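Inelgate Play Store, minutes
Thursday, taken by Eirlys Craddock

Present: E. Craddock, Emlyn Trevor, 2 from Lavonia.

1. Balls. Emlyn again proposed keeping the play balls and pumping them up as needed. Eirlys asked who would do the pumping, and was told "it takes 4 minutes." She asked that the minutes show she doubts this. The yellow space ball was discussed at more length than it deserved. 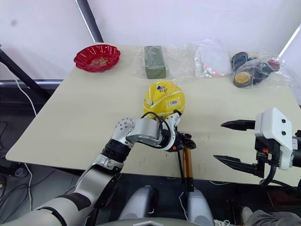
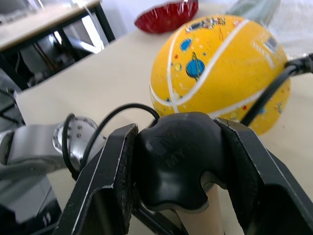
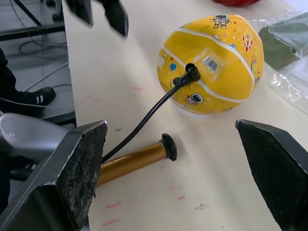
The yellow ball, barcode sticker still on. The hose and nozzle show best in the last one.

Reading time: 2 min

Eirlys said the left side looks dented in the last picture and she would not put it out for children like that. Emlyn thinks air will fix it. No test was offered.

2. Back of the table. Bagged items and the red scalloped plate to be cleared. The plate has crumbs or something like them on it. Emlyn to wipe.

3. Order. Foulkes quoted for 20 new balls at $115. Lavonia called that cheap. Eirlys asked what was wrong with them. Held over until Iva has seen one.

Corrections to Eirlys Craddock, Inelgate office | © Inelgate Play Store | Back to top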